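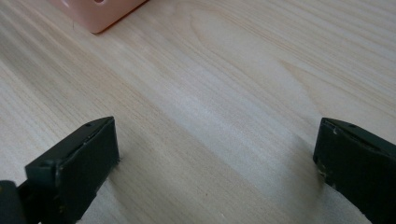
Learning to pray with the phone in the other room

Our church in Mudgway decided that November would be a month of quiet. Everyone was asked to spend 5 minutes a day in silence before God, no music, no devotional app, no podcast about silence. I signed up on the sheet in the lobby with the confidence of a person who has never tried it.

The first morning I lasted until I remembered the trash. The second morning I prayed very sincerely for our missions team in Livberg and then spent the rest of my time composing an email to them in my head. It was a good email. I never sent it.

My kids took an interest. The older one asked if I was asleep. The younger one asked if God was talking yet, and if so, could she have a turn. I told her it doesn't work quite like that, and she gave me the look she gives the dentist.

I had been reading through the Psalms, and I keep noticing how little of David's praying is calm. He complains. He repeats himself. He asks God to wake up, which is bold - I wouldn't try it on my own father before coffee. I find that a comfort when my own prayers come out as a grocery list with "amen" on the end. 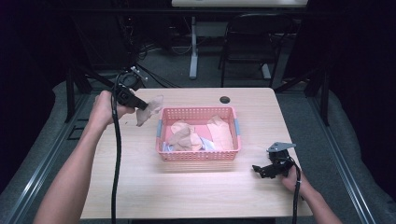
What happened in week 2

I quit trying to empty my head and just handed things over as they showed up. The trash. The email. The man at Undness Community Church I've been avoiding for most of a year over something to do with folding chairs.

That last one kept coming back. By the end of the week I had called him, and we talked for a long time about his knee.

I still wouldn't say I'm good at quiet. Tomorrow I'm trying it at 6 a.m., before the kids are up, with the phone on top of the fridge.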